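# Tomatoes and mandarins in one box – yes or no?

**soonimwon** wrote:

I rent one room in a shared house in Drurthorpe and the kitchen fridge is always full, so my fruit lives upstairs with me. I've been keeping it in an orange box on a pink blanket next to the bed. Cherry tomatoes and small mandarins, mostly. My housemate says tomatoes shouldn't go in with citrus. Is that right, or is it one of those things people repeat?

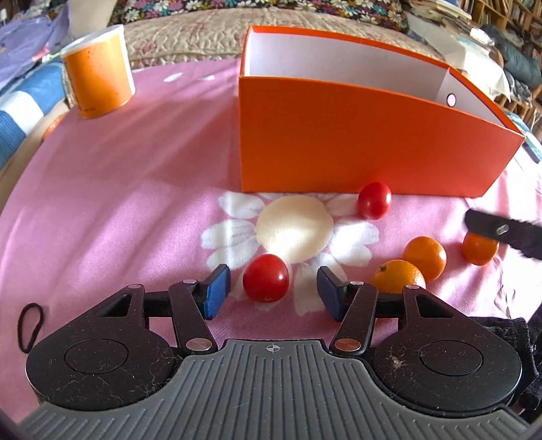
*Last edited by soonimwon, March, 4:12 pm*

The box is the orange one with the white inside. It had got mixed up with everything else on the blanket so I was sorting it out. Two of the tomatoes and some of the mandarins were still on the fleece at that point. The speckled paper cup stays where it is, I use it for peel.

---

**Pimbridge_Pete** wrote:

Your housemate is half right. It's ripe tomatoes giving off gas that matters, and mandarins aren't bothered by it much. What will get you is one mandarin going mouldy underneath. Put the tomatoes in a bowl and check the citrus every couple of days.

---

**choo17** wrote:

Disagree about the bowl. I've kept both in one box for years and never lost a tomato to it. Tomatoes on top, oranges at the bottom, lid off. If you stack it the other way you get split tomatoes and a sticky box.

---

**Pimbridge_Pete** wrote:

> never lost a tomato to it

You eat them in two days, choo. Most people don't.

---

**In-ho Ok** wrote:

I'd worry more about the fleece than the fruit. One squashed tomato on that and you're washing a blanket. I had a Comis tray under mine at my last place and it wiped clean. Cost me £4. Also keep it away from the radiator if there's one by the bed.

---

**soonimwon** wrote:

No radiator on that side, it's under the window at the other end. I like the blanket but point taken about the tray.

I tried choo's way this afternoon. Oranges in first, then the tomatoes one at a time.

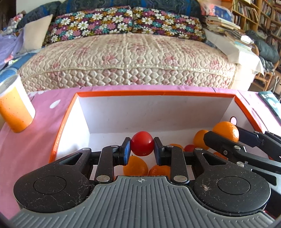

It does all fit, but I don't see how the tomatoes stay on top. They're so small they roll down between the oranges as soon as I move the box. I had to fish one out from the corner twice.

---

**choo17** wrote:

Fold a bit of kitchen roll over the oranges and sit the tomatoes on that. Should have said.

---

**Pimbridge_Pete** wrote:

Or use a bowl.

---

**In-ho Ok** wrote:

An egg box works as well if you cut it down. The half dozen size fits in a corner and the tomatoes can't roll anywhere. Leave the stalks on if they come with them – they keep better for me that way, though my sister says it makes no difference.

---

**soonimwon** wrote:

I've got an egg box. Will try that first, then kitchen roll, and a bowl if neither works. Pete, do you wash the mandarins before they go in or after?

---

**Pimbridge_Pete** wrote:

After, just before you peel them. If they go in damp they go off.

---

**choo17** wrote:

Agree with him on that one. Same with the tomatoes.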